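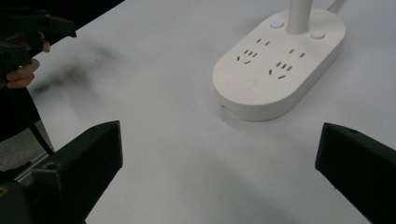 Uldis Lapiņa has often remarked that a desk is judged by how far its user must reach for an outlet, and the company has kept that remark as its working rule.

Stellmont supplies desk power units, task lighting and cable fittings to offices, libraries and schools. The firm was formed when the Venckus workshop joined the sales office of Lideo, and it continues to operate under one management from its building at 1099 Braltison Road.

Our table units are intended to remain on the work surface, where two-pin and three-pin outlets can be reached without moving furniture. White is the standard finish. An indicator light on the top face is offered on most models, and customers furnishing shared rooms generally request it.

The catalog now lists 1691 items, including replacement cords, stems and switch buttons. Parts for discontinued units are held for five years after the last sale. Orders from schools are handled by a separate desk, and schools may keep two sample units for one term before placing an order.

The showroom is open to the trade on Wednesday mornings and at other times by appointment. Visitors are asked to bring a floor plan showing existing wall outlets and the dimensions of each table.

Requests for printed catalogs should be addressed to the sales office. Returns are received at the rear entrance.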